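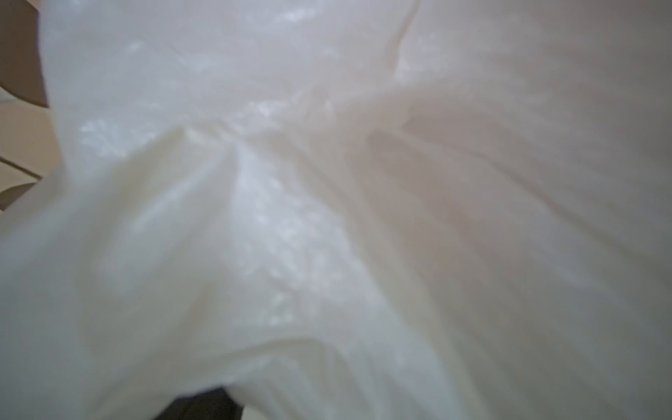 1/ Every perception demo I get sent uses a mug. A mug has a shape. Give your pose estimator a white plastic bag, see what it says, then tell me manipulation is nearly solved.

2/ Dutora's release notes from October claim "robust handling of deformables". I went looking for the test set. 3 objects: a tea towel, a sponge and a sock. No film, nothing see-through, nothing shiny.

3/ We ran their segmentation on 500 wrist frames at Skundholm. In 187 of them the bag came back as background. If the film fills the view, the model seems to decide it must be the wall.

4/ The planner then trusts that mask. No object, so free space, so off it goes. You can patch this with a contact threshold, and we have, but please don't call the patch perception.

5/ Two arms make it worse. Each wrist has its own idea of where the bag is, and the merge step in Disness just averages them. The average of two bad guesses about a crumpled bag is usually a point in mid-air.

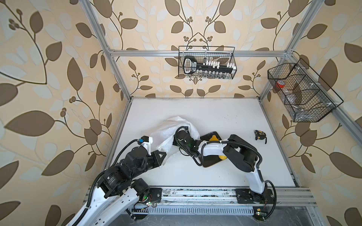

6/ Badawi's answer is "more data". Maybe. I'd like to see one curve that shows it before I spend a month labelling creases.

7/ What has helped so far is dull: log the confidence next to the mask, and make the planner stop when the two wrists disagree. It's slower. I can at least read the logs now.

8/ If you've got numbers on thin film from a wrist view, failures included, send them over. Videos sped up 3 times don't count.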